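DRAW 2673 - Drawing from Objects
Notes for Week 2: Clear bottle, dark cloth, white table 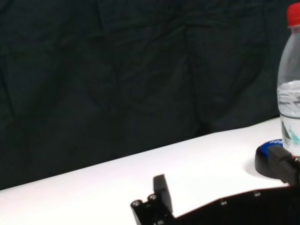 Okay, so last week was all about boxes and getting your ellipses to sit flat, and I know a few of you went home grumpy about ellipses. Good news and bad news. The good news is we're done with boxes for a while. The bad news is that everything this week is an ellipse, including the bits you didn't think were.

These notes cover what I said in the studio plus a few things I forgot to say because we got talking about erasers. If you missed the session, read the whole thing and then do the exercises in order. If you were there you can probably skip to the part on water.

What you need

Soft and medium pencils (a 2B and a 6B will get you through), a kneaded eraser, a stick of white chalk or a white pencil, and one sheet of mid-grey paper. I like the Sumeo grey pad but the supply shop is often out of it by the second week of term, and the Urkari one is fine. It's a bit toothier, so your whites will look crumbly until you get used to it. Plain white cartridge is okay for the first exercise only.

You also need a clear plastic bottle with some water in it, a dark cloth you don't mind crumpling, and something light to put it all on. At home a white kitchen table works beautifully. If yours is brown, tape a sheet of white paper over it. For the small object in front, find anything low and round with a strong flat colour on top. A jar lid, a tin of shoe polish, a hockey puck if you've got one kicking around the garage!

Start with the big three

Before you go anywhere near the bottle, squint. You should get three shapes: dark cloth, white table, and whatever's left over. The cloth is a great big dark and the table is a great big light, and the line where they meet is the most important line in your drawing. I mean it. In our arrangement that line runs on a diagonal, climbing from low on the left up toward the right, so the white comes out as a wedge that starts narrow and opens up. Half the class drew it level. It's a habit, we all want tables to be level, and if you level it then every object you put down afterward looks like it belongs to someone else's drawing.

So hold your pencil out at arm's length, tilt it until it matches the table edge, and then bring that angle back down to your paper without letting your wrist sneak it flat. Do it more than once. I still do, and I've been teaching this class long enough that Florian Hauser (who had it before me) has stopped asking for his easel back.

Leave the table alone once you've got it. There's a soft grey toward the far edge and again near the objects, and that's all it wants. People get nervous about open space and start filling it with texture that isn't there. A large quiet white next to a crumpled dark is a lovely thing to look at, let it be.

The cloth

I used to teach cloth as folds. You'd find a fold, draw it, find the next one, and three hours later you had a very detailed brain. Now I teach it the other way around. Put the whole cloth in as one dark, nice and even, with the side of the 6B. Then go looking for the few places where a crease catches the light and lift those out with the kneaded eraser.

With a very dark cloth the highlights are faint. They're much fainter than you'll want them to be. If you lift them all the way to white you've drawn satin, or worse, tinfoil. Pinch the eraser to an edge, touch it down once and walk away. Where the folds hang lower on the left they get slightly lighter, so you can be a bit more generous there.

Somebody asked whether the cloth was black or green. Fair question, it's one of those deep green-blacks that changes its mind depending on what you've just been looking at. In pencil it doesn't matter. In week four, when we bring out the pastels, it's going to matter a lot, so have a think about it now. My starting point would be a dark green with black dragged over it, with the green left showing in the raised creases.

The bottle (at last)

A clear bottle is mostly made of what's behind it. Say that to yourself while you work. The upper part, above the waterline, is simply more dark cloth with a few lights sitting on the outside of the plastic. So draw the cloth straight through it! Then put in the edges, which will be darker or lighter than the cloth in different spots along the same contour, and please don't outline the whole thing in one even line.

I'd go in this order:

First, a light centre line, dead vertical. The bottle stands upright even though the table edge is sloping, and your eye will try to lean it.

Second, the neck and shoulder. The neck is narrower than you think and the shoulder is rounder than you think.

Third, the waterline. It's an ellipse, a shallow one, and in our bottle it shows as a pale band with a little froth to it.

Fourth, the water itself.

Fifth, the label.

The cap goes in last. It's bright red and it will bully you if you let it go in early. Misaki Nomura did a demonstration for my evening group in August where she left the cap as bare paper until the final five minutes, then put in one flat patch of red and stopped. I've pinched that idea and I'm not giving it back.

Water

Here's where people get stuck, so I'll go slowly. Below the surface line, our water reads as a pale glassy grey, quite a lot lighter than the empty plastic above it. That feels backwards. You look at water and think "clear", you look at the air in the bottle and think "clear", and so you give them the same tone. But the empty part is showing you dark cloth and the water is picking up light from all over the place and bending it around. Trust your squint. If the bottom half is lighter, draw it lighter.

Keep the ripples and reflections soft and keep them few. I'd smudge the whole area with a fingertip first, lay two or three curved greys in, and then put a single hard white accent beside the softest grey. One hard edge does the work of a dozen. The froth at the surface is broken little touches of white pencil, and if you start drawing individual bubbles I'll come over and take the pencil.

The label

Don't letter it. I know, it's tempting, it's the only bit of the bottle that stays still. Treat it as a pale band wrapped around a tube, give it the same curve top and bottom as the ellipses you've already drawn (the lower curve is a touch rounder), and drop the teal-green shape in as a smudge of mid-tone that narrows as it goes around the side. If the curve is right, everyone will believe there's writing on it.

The little round thing in front

It's a thick disc with a black rim and a blue top, and it sits just in front of the bottle and slightly to the left of its base. It has two jobs. It gives you a solid next to a transparent, and it pins the bottle to the table. Get its ellipse wrong and the bottle floats.

Check it against the waterline ellipse. The disc is further below your eye, so it should be more open. If both of yours are the same flatness, fix the disc, it's easier to fix.

The blue top has white lettering on it, and the part you can read says SUN. Same rule as the label, with one exception: because the letters lie flat on the disc they need to be squashed the same way the disc is. Try writing them on a scrap of paper, laying the scrap on the table and drawing what you see. Then put the scrap away and do it lightly on the real drawing. White chalk over a mid-tone is fine, or leave the paper bare if you planned ahead.

Common wobbles from the studio

Bottle drawn as two matching halves. Fold a tracing over if you must, but then go back and vary the line weight.

Cloth stopping neatly at the bottle's edge. It carries on behind and through.

Shadow on the table drawn too dark. Go for soft grey and go easy.

Everything squeezed into the middle of the page. I like the bottle hard over on the right with part of it off the sheet. It feels wrong for the first 20 minutes, then you get all that lovely open white on the left to play against.

For next session

Do one tonal drawing at full sheet size, an hour and a half, cloth and table first. Then do 2 quick ones, 20 minutes each, with the water at a different height each time. Drink some, it's good for you.

The reading is the chapter on transparent forms in Þorgeirsson, starting at page 83. It's a dense few pages and the diagrams are better than the text, so look at those first. If you want to work in ink, bring the Stamosach brown and a spare nib, and come see me before you start because the order of steps flips.

Bring all three drawings, even the one you hate. Pin them up when you come in and grab a stool near the window side, the heater on the other side is still making that noise.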